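The Multley steel table, and what we keep around it

I sell shop and break room furniture for a living, and the Multley is the one I talk about most. It's a big stainless steel table, the kind you can pile deliveries on and wipe down at closing time. Colette Pichon ordered one for her snack store back in November and then came back for the shelving, so I must be doing something right!

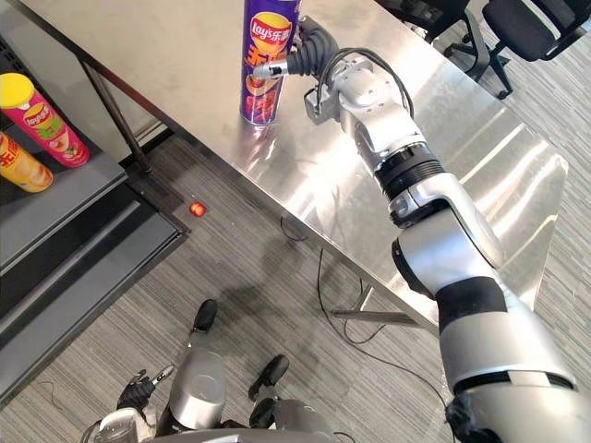

Stainless shows every fingerprint, I'll say that up front, and if that drives you crazy you may want a painted top. I happen to love the shine. Stand a tall purple Lay's canister on it and you get the purple back in the reflection, and for a store that sells snacks that's free decoration (Colette's words, more or less). The dark gray metal shelving beside it takes canisters lying on their sides, which is handy when your shelves are set close together.

The table comes flat, in 7 pieces, and took me nearly 60 minutes on my own with a coffee break in the middle. Dorian Baudry does them much faster, but he's got the good wrench.

Now, floors. I get more mail about floors than about furniture.

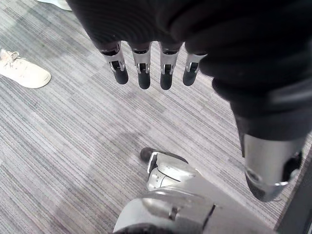
Will the table legs mark a striped carpet?
They'll leave dents if the table stays put for months, so I pack a set of Brennan felt cups with every order. Slide them on before you load the top.

For carpet I like tile or plank styles that hide crumbs, and grays are the easiest to live with. Ours gets vacuumed every evening and a proper shampoo when Rosine Brunet remembers to book the machine.
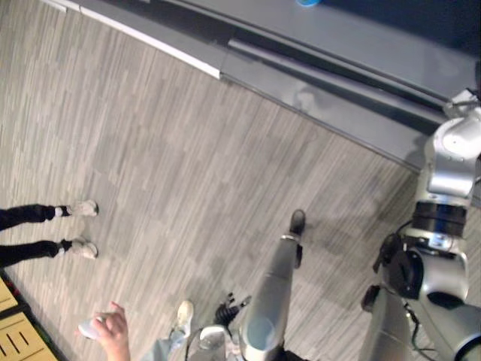 Gray plank-pattern carpet beside the long counter.

Delivery takes 9 days. Write to me if your doorway is tight and I'll send you the box sizes.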